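A Day at the Robot Lab

In June, Josefina Villalba's class went to the open day at Sivosside, a lab where people work on robots. They rode the bus for 2 hours and got there before lunch.

Delia Carrasco met them at the door. She works with a robot arm that learns to push things. Pushing sounds easy. You do it every time you slide a plate across the table. A robot has to work out where the plate is, which side to touch, and how far to go.

The arm at Sivosside has no hand. It has one long, round finger, a bit like a thick marker. It can't pick up a block, so it has to slide it.

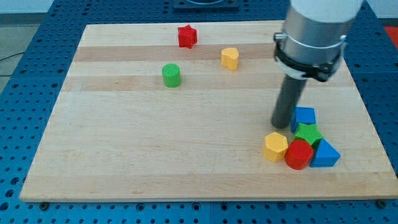
The robot's finger next to a blue cube. Can you find the two stars?

The blocks come in different shapes and colors. A person gives the robot a job in words, such as "move the yellow heart to the red star." The robot looks for the right blocks and starts to push.

Round blocks can be tricky. If the finger touches one a little off the middle, the block slides away to the side. Then the robot has to go around and try again.

Delia said her team had saved 867 practice runs so far. One of the students asked if the robot ever gets tired. It doesn't, but its motors need to be checked.

Words to know
Arm: the part of a robot that reaches and moves.
Motor: a machine part that makes things turn.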